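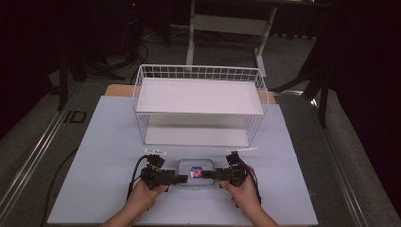

Wire basket and small clear container on the worktable.

Guthrie Bead Looms: FAQ

What thread should I use?
Size D nylon for seed beads. Each spool holds 200 yards.

How many warp threads do I need?
One more than the bead count across. Add 2 if you want doubled edges.

Do you ship outside Gorbridge?
Yes. Allow about 5 business days. 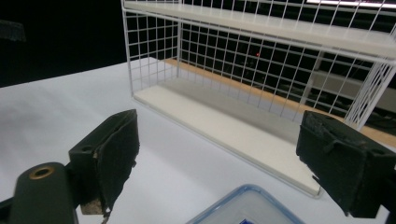
Pad with worn edges and beige material showing near one corner.

Can I return opened beads?
No. Unopened tubes only.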